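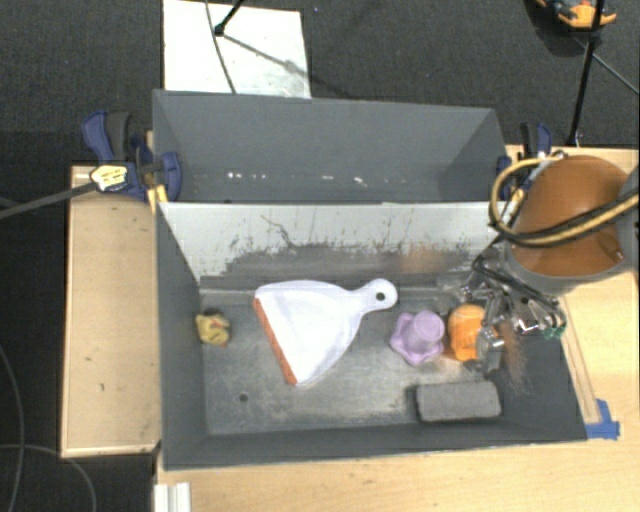 An Afternoon with the Arm: Notes from the Pruvholm Open Day

Pruvholm opened its robot lab to the neighbors on December 15, 2020, and the newsletter sent me, on the grounds that I live closest and own a warm coat. The doors and windows were kept open for the air. Visitors came in by appointment, a handful to a slot, and stood on the marks we were given like extras in a very slow play.

I had expected something on legs. What we got was an arm, a gray bin with a divider across it, and a job my kids were doing at three: pick up a thing from one side, put it down on the other. The bin is clamped to a wooden table, which Svetozár Vaněk, our host, was quick to mention. Before the clamps, he said, the arm had a habit of taking the bin along with whatever it was holding.

Svetozár has worked at Pruvholm since the place was two desks and a kettle. He speaks softly and never takes his eyes off the machine, in the manner of a man walking a large dog past a picnic. He asked us to guess which item would be hardest. On offer were a white dustpan with an orange-red lip, a little yellow toy duck, a purple thing with a knob on it, something bright orange with a rounded top, and a gray block.

Everyone under ten said the duck. I said the dustpan, it being the biggest, and I felt pretty good about that.

It was the gray block. Gray block, gray floor, gray fingertip coming down to get it. From above, Svetozár explained, the arm has to work out where the block stops and the bin starts, and the block doesn't give it much help. It took three tries. On the second, the gripper closed with great confidence on nothing at all, rose, traveled over the divider, and let the nothing go on the far side. There was applause. I think it was meant kindly.

The dustpan went by the handle, first try, and swung a bit on the way over. So much for me.

A man from the Skidau Street end asked about the marks on the divider, where the off-white has worn down to gray. Those are the misses, said Svetozár. The arm comes in low, or lets go early, and the panel takes it. They could repaint. They've decided they would have to repaint every week and have let it be.

The numbers, for those who like them: on a good day the arm makes 300 picks. The day before our visit it made 206, and Svetozár looked a little pained reporting it, as if he'd been asked about a nephew. A person checks on it every 15 minutes to see that nothing has jumped out of the bin or rolled into a corner where the gripper can't reach. This person is called the operator, and as far as I could tell the skill most needed is bending over.

Why do it at all? The software is called Arnuvell, and the idea is that it learns to pick up things it has never met by picking up a great many things it has. So the contents of the bin get swapped, and the odder the mix the better. There's a shelf in the hallway where staff leave things from home. I saw a soap dish, a shoehorn and half a salad spinner. If you have something sturdy that you don't mind never seeing again, they'll take it. No glass, nothing with batteries and — this was said twice, with feeling — no slime.

My slot ran 21 minutes, one over, on account of a boy who wanted to know if the robot gets bored. Svetozár thought about it for longer than I would have. He said no, but that he does, some afternoons, and then it does something strange with a dustpan and he's fine again.

Coffee was served outside in paper cups, courtesy of Srithong on the corner, who also sent spring rolls. These were picked up by hand at a rate I would put well above the arm's.

The next open day is planned for March, rules permitting. Sign up on the sheet at Srithong's window. Slots are free, kids are welcome with an adult, and you should wear a hat. If you go, say the gray block. You'll look very clever.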